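Penteadeira em formato de rim: deixo ou troco?

arilham_casa
Boa tarde, pessoal! Comprei na Vidal uma penteadeira branca, dessas curvas, com gavetas, e estou apaixonada — mas meu marido acha que ela fica perdida encostada na parede lisa. Paguei 600 reais, com banqueta e tudo.

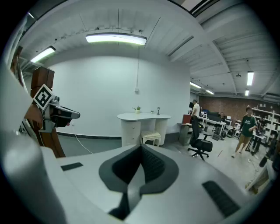 Minha dúvida maior é o espelho, que ela não tem (e nem sei se quero furar a parede). Pensei num de mesa, redondo, com uns 30 cm. Só que em cima já moram a plantinha do vaso branco e a luminária, e eu não queria tirar nenhuma das duas, porque me dá gosto olhar para elas logo cedo.

skiltatus
Que graça de móvel! Eu penduraria o espelho, sim, sem medo. Tampo curvo rouba espaço nas pontas, e com espelho de mesa você vai se maquiar espremida. Tive uma parecida por quase 2 anos e me arrependi de não furar logo.
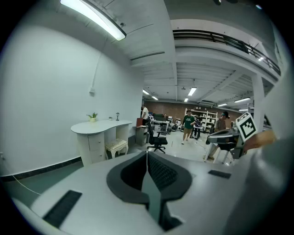 karnton
Discordo da colega, com todo carinho. Parede branca limpa atrás de um móvel curvo é um descanso para os olhos, e furo depois dá trabalho para tapar. Fique com o de mesa e guarde a maquiagem nas gavetas.

arilham_casa
Obrigada aos 2, viu? Estou mais para o lado do karnton, mas em abril eu decido com calma. E a banqueta, vocês trocariam o tecido? O creme é lindo, só tenho medo de manchar com base.

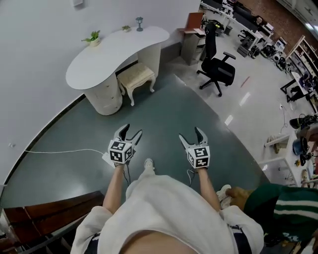

A penteadeira com a banqueta creme de pés curvos

skiltatus
Não troque! Faça uma capinha de tirar e lavar, e o espelho a gente continua discutindo.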